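**The snack tote, round two**

A few of you wrote back after the June issue asking how I keep snacks from taking over my kitchen, and the short version is that I gave up on the cupboard. I've got one narrow shelf by the stove in this Okusbridge apartment and it was always the same mess up there – chips on top of crackers on top of a bag of something I forgot I bought in winter. So now everything crinkly goes into one white cotton-looking tote with long straps, and the tote lives on the counter until it's time to carry it somewhere (my desk, the car, a friend's couch).

The whole trick, if it even counts as one, is standing the bags up. I used to toss them in flat and then dig, and the digging is what turns a decent bag of chips into crumbs. Upright, you can read them like books on a shelf! The tall one with the flowery print goes against the side, the green one next to that, and the shiny yellow one gets the roomy spot because it's the puffiest of the bunch. 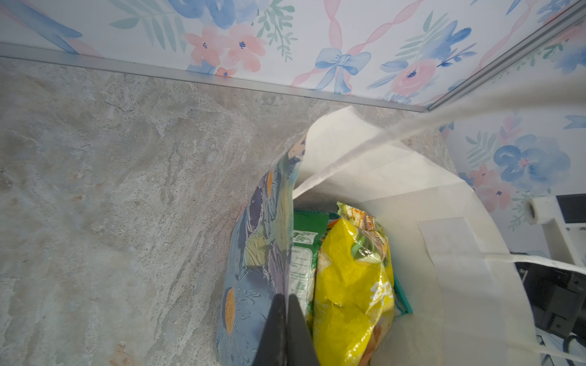 Do you need a special bag with dividers for this? A plain tote is plenty, as long as it's filled snugly enough that the packages hold each other up. I did buy a divider insert from Brendex once and it ate up so much room that I now keep dish towels in it.

Tall bags first, always. They make a kind of wall and then the shorter stuff can lean on it. Anything breakable (my Bélanger butter cookies, mostly) goes in last and stays near the top, and cans don't go in at all, because I tried that one time and we had cookie dust for a week.

I also like to empty the tote completely every couple of weeks. I pull things out one at a time and make three quick decisions: eat it soon, put it back, or give it away. I put on the radio and it takes maybe two songs. Last time I found a teal bag I'd been blaming my sister for eating, so I owe her an apology and probably half of whatever's inside. 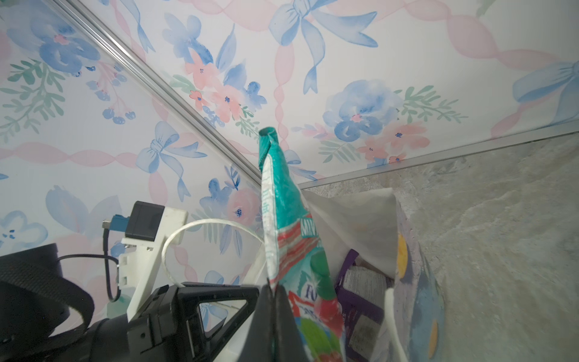
She'll say she wants the whole thing, and fair enough. Once everything's out, I shake the crumbs over the sink, wipe down the counter, and load it back up with the oldest stuff facing me. The tote itself goes in the wash with the towels, cold water, and then hangs over a chair to dry – mine shrank a little the first time I used the dryer, so learn from that.

If you have a better system, hit reply and tell me. This list is up to 2,000 readers now, and I know some of you have much bigger snack collections than I do. Next month it's the spice drawer, and I finally get to complain about those Nemska jars with the lids that all look the same.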